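Rustad Textile Reuse Project
Progress report to the Droltel Fund, second period

Summary

The project takes in used household textiles from the Rustad and Desholm collection points, sorts them, and returns what is fit for use to families and hostels in the area. In this period we handled 1204 items. The sorting room at Desholm is now in full use and the folding stage, which was the weak point in our first report, has been reorganised. Spending is within the agreed budget. One item of equipment is still outstanding and is dealt with under Delays.

Collection and intake

Both collection points stayed open throughout the period. Rustad continues to bring in more bedding and Desholm more curtains and table linen. We had expected the two to even out once the leaflets had gone round, but this has not happened and we no longer plan on it.

Intake was heaviest in August, when two hostels replaced their bedding in the same month. The material was mostly good but arrived in large sacks without any sorting, and it held up the table for longer than it should have done. We have since asked hostels to separate sheets from blankets before they hand anything over. The larger of the two has agreed. We are waiting to hear from the other.

Items that come in damp are now turned away at the door. This was not our practice before and a few donors have been put out by it, but storage at Desholm has no heating and mould was found on one shelf early in the period. The shelf was cleared and the contents sent for rag.

Sorting and folding

The main change has been to the order of work. Pieces used to be folded as soon as they came out of the wash and checked afterwards, so anything with a tear or a stain had to be opened out again. Checking now comes first. Each piece is held up, looked over on both faces and passed to the folding table only if it is sound.

Plain fabric in large sheets makes up a good share of the work. Creases are left alone unless the piece is going out as a curtain, in which case it is pressed. Grey and other dark colours are checked near the window, as marks are hard to find on them under the ceiling lights.

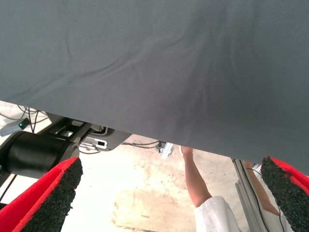
Storage and labelling

Shelving from Plorklow was delivered and put up along the back wall. It holds up to 14 crates. Bedding is kept at the bottom, curtains and lengths of plain fabric in the middle, and table linen at the top. Crates are labelled on the short end so that they can be read without being pulled out.

The labels themselves need further work. The first set was written in marker on masking tape and came off in the cold. We have moved to tie-on card labels, which stay put but take longer to change when a crate is emptied. The old stock list has been closed and everything is now entered in a single book kept by the door.

Distribution

Orders are made up each morning and go out after lunch. Single sheets and pillowcases are asked for most often and are regularly out of stock. Table linen moves slowly. We propose to offer the surplus to the community kitchen at Rustad before the end of the next period, and to stop accepting lace and embroidered cloths altogether.

Returns were few. Where a reason was given it was nearly always size, and we now measure curtains and write the drop on the label.

Delays

The second pressing table has not arrived. The supplier has moved the delivery date twice and we have asked for a firm one in writing. Until it comes, curtains are pressed on the existing table once folding has finished for the day. The money set aside for it has not been spent and is shown in the accounts as carried forward.

Electrical work in the storage area was finished later than planned but at the quoted price.

Plans for the next period

We will keep intake at its present level for the next 6 months. The storage area should have a small dehumidifier before winter, and we will ask the fund's permission to pay for it from the underspend on transport. A short written guide to checking and folding is in draft and will be put up beside the table.

We would also like to review the opening hours at Desholm, where the late afternoon is very quiet. Any change would be agreed with the fund beforehand.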